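필름을 다시 장전하는 사람들: 작은 사진 스튜디오가 인화 구독으로 단골을 만드는 법

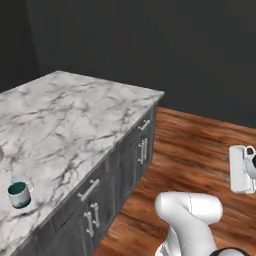

글 문서윤 | 사진 산업 담당 객원기자

처음 Pritmont의 문을 열었을 때 가장 먼저 맞아 준 것은 정착액 냄새였다. 대학 시절 동아리방에서 맡던 바로 그 시큼한 냄새! 계단을 내려가는 동안 벌써 마음이 들떴다. 지하에 있는 이 스튜디오는 촬영도 하고 현상도 하고 인화도 하는데, 요즘 매출의 가장 큰 몫을 차지하는 일은 뜻밖에도 우편으로 사진을 보내 주는 것이다. 한 달에 한 번, 구독자가 골라 올린 사진을 암실이나 잉크젯 작업대에서 뽑아 두꺼운 봉투에 넣어 보낸다. 봉투 안에는 인화지에 관한 짧은 편지도 한 장 들어간다.

인화 구독이라는 말이 낯선 독자도 있을 것이다. 방식은 단순하다. 고객은 매달 정해진 금액을 내고 정해진 장수의 인화물을 받는다. 파일은 휴대전화로 찍은 것이어도 되고, 오래된 네거티브를 스캔한 것이어도 된다. Pritmont의 기본 상품은 한 달에 24장이다. 24장짜리 필름 한 롤에서 따온 숫자라고 하는데, 필름을 써 본 적 없는 고객도 이 숫자만큼은 금세 몸에 익힌다. 한 달 동안 찍은 수백 장 가운데 24장을 고르는 일이 생각보다 즐겁고, 또 생각보다 어렵기 때문이다.

나도 취재를 핑계로 가입해 보았다. 첫 달에는 마감 전날 밤 11시까지 사진을 골랐다. 비슷비슷한 골목 사진이 열 장 넘게 있었고, 조카의 뒤통수 사진은 그보다 더 많았다. 무엇을 남길지 정하고 나니 내가 그달에 무엇을 보고 다녔는지가 환히 드러났다. 봉투가 도착한 날에는 저녁밥도 미루고 식탁에 사진을 늘어놓았다(식구들은 조금 어이없어했다). 화면에서는 그저 그랬던 흐린 날의 강변이 무광지 위에서는 얼마나 깊어 보이던지!

작은 스튜디오 입장에서 이 일이 반가운 이유는 계절을 덜 탄다는 데 있다. 프로필 촬영과 가족 촬영은 몰릴 때와 빌 때의 차이가 크다. 12월에는 전화를 받느라 셔터 누를 틈이 없다가도 해가 바뀌면 예약표가 휑해진다. 구독은 그 골짜기를 메워 준다. 다음 달에 몇 장을 뽑을지 미리 알면 인화지와 약품을 제때 주문할 수 있고, 남는 시간에 개인 작업을 할 여유도 생긴다. 스튜디오 운영자들을 만날 때마다 나오는 이야기가 바로 이 여유였다.

항구 쪽으로 한참 내려가면 나오는 Filtville은 전혀 다른 길을 택했다. 이곳은 흑백만 한다. 컬러 파일을 보내도 흑백으로 바꾸어 인화하고, 변환할 때 어떤 필터 값을 썼는지 뒷면에 연필로 적어 준다. 처음에는 컬러도 해 달라는 문의가 끊이지 않았다고 한다. 그래도 메뉴를 늘리지 않았고, 지금은 흑백을 좋아하는 사람들이 알아서 찾아온다. 구독자는 40명. 한 사람이 암실에서 감당할 수 있는 수가 그만큼이어서, 자리가 나면 대기 명단의 다음 사람에게 연락한다.

40명이라는 숫자를 듣고 나는 적다고 생각했다. 그런데 작업을 옆에서 지켜보니 고개가 끄덕여졌다. 확대기 아래에서 노광을 주고, 얼굴 쪽은 살짝 가리고, 하늘은 조금 더 태운다. 시험 인화를 두 번 세 번 하는 컷도 있다. 구독료는 대형 인화점보다 훨씬 비싸지만 해지하는 사람이 드물다. 고객들은 자기 사진이 어떻게 만져지는지 알고 있고, 다음 달에는 어떤 사진을 맡겨 볼까 고민하며 카메라를 든다. 사진을 파는 가게가 사진을 찍게 만드는 셈이니 이보다 신나는 장사가 또 있을까.

홍보 이야기를 빼놓을 수 없다. 두 곳 모두 광고비를 거의 쓰지 않는다. Pritmont는 봉투에 공을 들였다. 회색 판지 봉투에 활판으로 찍은 작은 표식 하나. 받은 사람들이 봉투째 사진을 찍어 올리면서 자연스럽게 이름이 퍼졌다. Filtville은 한 달에 한 번 암실을 연다. 참가자는 자기 네거티브 한 컷을 가져와 직접 인화해 보고, 젖은 사진을 집게에 걸어 둔 채 차를 마신다. 그날 온 사람 가운데 몇은 꼭 대기 명단에 이름을 적고 간다.

막 독립한 사진가라면 여기서 가져갈 만한 것이 많다. 우선 시작할 때 큰 장비가 필요하지 않다. 잉크젯 프린터 한 대와 색을 맞춘 모니터, 믿을 만한 용지 두어 종류면 첫 달을 꾸릴 수 있다. 인화를 외부 작업실에 맡기고 선별과 보정, 포장만 직접 하는 사람도 있다. 오히려 까다로운 쪽은 배송이다. 모서리가 꺾인 사진 한 장이 한 달 치 정성을 망쳐 놓는다. 판지는 앞뒤로 대고, 봉투는 인화지보다 사방으로 넉넉해야 하며, 장마철에는 속비닐을 한 겹 더 쓴다.

가격을 정하는 문제에서는 의견이 갈렸다. 인화 작업실 Vasconcelos는 장당 단가를 공개하고 거기에 우편료를 얹는다. 계산이 투명해서 고객이 편해한다. 대신 장수를 줄이겠다는 요청도 잦다. Pritmont처럼 묶음으로 팔면 매출이 고르지만, 바쁜 달에 사진을 못 찍은 고객은 아쉬워한다. 그래서 나온 것이 이월 제도다. 이번 달에 17장만 골랐다면 남은 7장은 다음 달로 넘어간다. 사소해 보여도 이 규칙이 생긴 뒤로 해지 문의가 눈에 띄게 줄었다고 한다.

개인적으로 가장 마음이 갔던 곳은 Endier였다. 이곳의 전문은 옛날 사진이다. 장롱 속 앨범과 네거티브를 통째로 맡으면 스캔해서 정리하고, 그중 몇 장씩을 골라 매달 새로 인화해 보낸다. 한 집에서 들어온 상자에 1614컷이 들어 있었던 적도 있다. 그 집 식구들은 벌써 여러 달째 봉투를 받고 있는데, 이번 달에는 어느 해 여름이 올지 모른다는 점이 재미라고 한다. 부모님 댁과 자녀 집으로 같은 사진을 나누어 보내 달라는 주문도 많다. 같은 날 같은 사진을 받은 가족이 전화로 그때 이야기를 한다니, 듣기만 해도 좋지 않은가.

스캔 작업은 품이 많이 든다. 먼지를 불어 내고, 말린 필름을 펴고, 색이 바랜 컷은 한 장씩 보정해야 한다. Endier는 이 과정을 숨기지 않고 작업 일지로 만들어 고객에게 보낸다. 어느 롤에 곰팡이가 있었는지, 어느 컷의 초점이 유난히 좋았는지 적혀 있다. 일지를 읽은 고객은 값을 깎자고 하지 않는다. 내 눈에는 이것이야말로 최고의 마케팅으로 보였다. 일하는 모습을 보여 주는 데 드는 비용은 종이 한 장 값뿐이다.

물론 조심할 대목도 있다. 고객의 사진을 다루는 일이니 동의 절차가 분명해야 한다. 견본이나 소셜 미디어에 쓸 때는 반드시 따로 허락을 받고, 파일 보관 기간도 계약서에 적는다. 네거티브 원본은 분실에 대비해 접수할 때 컷 수를 함께 확인한다. 구독자가 늘어나는 속도도 살펴야 한다. 인화 품질이 흔들리면 단골은 금방 알아챈다. Filtville이 대기 명단을 고집하는 까닭도 여기에 있다.

취재를 마치고 돌아오는 길에 오랜만에 필름 카메라를 꺼냈다. 셔터막이 조금 뻑뻑했지만 감기는 소리는 여전했다. 한 롤을 다 찍는 데 보름쯤 걸렸고, 그중 열한 장은 역광에 날아갔다. 그래도 버스 창에 비친 옆자리 승객의 신문 사진은 꽤 마음에 든다. 다음 달 봉투에는 그 사진을 첫 장으로 넣어 달라고 할 생각이다. 용지는 반광택으로, 테두리는 조금 넓게.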